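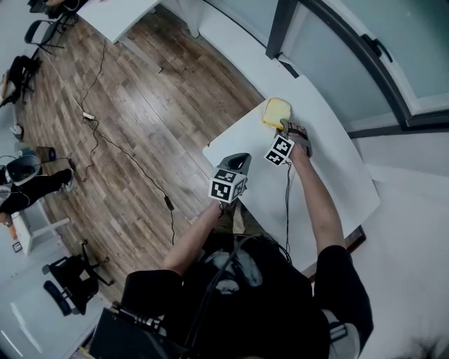 At the white table, gripper in the left hand, strap on the right, markers on both.

22 Mar 2020

Long one today, sorry in advance to whoever reads this after me. I meant to write up the text message side of Clitero in a page and be done before lunch, and it has eaten the day.

Where we were: posting by text to the Wunholm page works fine from my phone and has for weeks. You send a plain message to the short number, it lands as a status update, and everybody who follows the page gets it. Fasil Kahsay wrote to me last night that his updates were showing up chopped, with the last few words gone, and sometimes the whole tail of the message turned up as a second post a minute later. He was very nice about it, but he had been trying to tell people the reading group was moving to phone calls, and the part that got lost was the phone number. So, not great!

First thing I did was ask him to send me the exact text he typed. It had an accented letter in the name of the street. One letter! Once there is a character outside the basic set, the phone switches the whole message over to the wider encoding and you only get 70 characters per text instead of 160 (and a bit less than that if it's split, because the header takes some room). I knew this, I have known this for years, and I still spent a good hour looking at the database column first.

Then I went through the incoming log for the past month. 2173 messages altogether, and 194 of them came in as more than one part. Most of those were stitched back together properly. The ones that weren't, 22 in all, had the second part arriving before the first. Our joiner takes whichever part shows up, waits a little while, and posts what it has. If part two comes in first it sits there looking like an orphan, and then gets posted on its own after the timer runs out. I had set that timer to 40 seconds back in July when we were testing on a good signal and everything came through at once. On a slow evening it is nowhere near enough.

What I changed:

The joiner now reads the part count from the header and holds everything until all the parts are in. If they never all come, it doesn't post anything and sends the person a short reply asking them to try again. I went back and forth on that one. Gemechu Jemal thinks we should post what we have with a little "more to come" on the end, and I see his point, people hate typing a thing twice on a keypad. But half a message with no phone number in it is what got us here, so for now I'm going with the reply. Gemechu, if you feel strongly, go ahead and put it in as a setting and we can argue about the default.

Also the reply itself was too long and was going out as two texts. Shortened it.

Photo messages are a separate mess. Birhane (the old test server, for anyone new) still shrinks every picture before it checks the caption, and if the caption is empty it throws the whole thing out without a word. I haven't touched that. It needs somebody fresh, and I would like it not to be me, though it probably will be.

Tried the new joiner with Pidater sending pretend messages at it, parts in the right order, parts backward, parts doubled, one part missing. Right order and backward both good. Missing part gives the reply as it should. Doubled parts gave me the message twice inside one post, which made me laugh, and then I fixed it by dropping any part number we already have. Ran it all again and it came out clean.

Sent Fasil a note asking him to post his street name again tonight, accent and all. I told him to leave the accent in on purpose - he had offered to spell it the plain way from now on, which was kind, but it's his street and the thing ought to cope.

Still to do: change the help page, which says "up to 160 characters" with no mention of accents or anything else. Find out whether the friend request notices go through the same joiner on the way out or have their own. I think they have their own. Look at the bill, too, as all these split messages get charged per part and I don't believe we ever budgeted for that.

Old joiner is saved next to the new one in case tonight goes badly. Switch is in the settings file, second line.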